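The Plillwood White Work Table, Two Months In

By the Drarkell Reviews desk
20 August 2021
4 comments | 6 shares

We wanted a plain white table that could take daily use and still be wiped down fast at the end of it. The Plillwood is sold as a general work table and it costs $935 with delivery, so it is not an impulse buy.

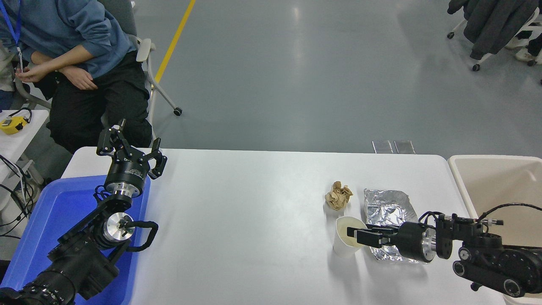
Setup

The table came in 2 boxes. The top was in one and the legs and hardware were in the other. The instructions are a single folded sheet with drawings and no words, and they are good enough. Two people should do the last part, when the table gets turned over onto its feet. The top is heavy and the corners will mark if they hit the floor.

Four leveling feet are included. Ours needed adjusting on one corner and have not moved again.

The surface

White shows everything. Coffee rings, pencil, crumbs and the gray smudge that foil leaves when it gets dragged are all easy to see. I count that as a good point in a shared room, where a dark table can look clean for a week and not be.

Coffee left in a ring overnight came off with a damp cloth and dish soap. Pencil took a little more rubbing. Permanent marker left a faint shadow that is still there after several tries with rubbing alcohol. Tape residue peeled up without lifting the finish.

It scratches less than I expected. There is one short line near the front edge from a metal ruler. I can feel it with a fingernail but have to look for it.

Keeping it clear

A table this size collects trash. Paper cups, balled-up brown paper and sheets of foil from lunch end up on it because there is room for them. The Plillwood has no shelf, no drawer and no hook for a bag, and the maker sells none of these separately.

What has worked for us is a beige plastic bin with a rounded rim at the right-hand end and a blue plastic tray along the left. Trash goes in the bin. Anything worth keeping goes in the tray. The bin came from Kaplan and was cheap. Get one you can lift with one hand, and empty cups into a sink before they go in.

Small clear plastic pieces are the weak spot in this system. They slide easily on the smooth top and they are hard to see on a gray floor. A raised lip along the back edge would fix that, and I would pay extra for it.

Compared with the Prisusdale

We used a Prisusdale table before this one. It was cheaper and lighter, and it wobbled when anyone leaned on it. Its top had a grain texture that held on to crumbs. The Plillwood is better on both counts. The Prisusdale did fold, though, and if you need to put your table away at night the Plillwood is the wrong choice.

Complaints

The plastic caps on the leg ends come loose. One has gone missing and I am waiting on a replacement. The edge trim is sharp at the underside and could use sanding. Delivery was set for a morning and came in late afternoon.

Rating: 4 out of 5. A second one is on order for the other room, due in September.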